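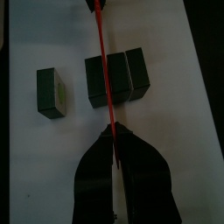
Ticket 41 — Gripper won't separate blocks that are touching
Project: Hilau (student robotics club)
Status: Open
Opened: 5 February 2022

Hi everybody, and thank you so much to whoever looks after this queue, you were wonderful to us in November when the arm lost its zero!

Our trouble is with the block sorting task. When a dark block stands off by itself, the arm picks it up just fine, every single time we've asked. When three are pushed up against each other in a row, it comes down with the fingers open, bumps the tops and stops with error 13. We'd love to get this sorted before the Gralach meet, where we're told the blocks will be set out touching.

What we've tried so far:
Ran the wrist camera calibration again. No change.
Turned the lamp so the shadows on the white table were softer. It may have helped the detection a little, but the error came back.
Swapped in the older Dastby grasp script, which is slower but kinder to the blocks. Same error, same spot.

My own guess (and I'm still learning this, so please be gentle) is that the software takes the whole row for one long block and aims for the middle of it.

Reply from Ogunleye lab desk:
Good guess, and thanks for such a thorough note. Could you attach the detection log from one failed run? Please also try nudging the end block sideways with the fingers closed before the grasp — there's a push routine in the Dastby folder you can borrow.

Update: log attached. Trying the push next.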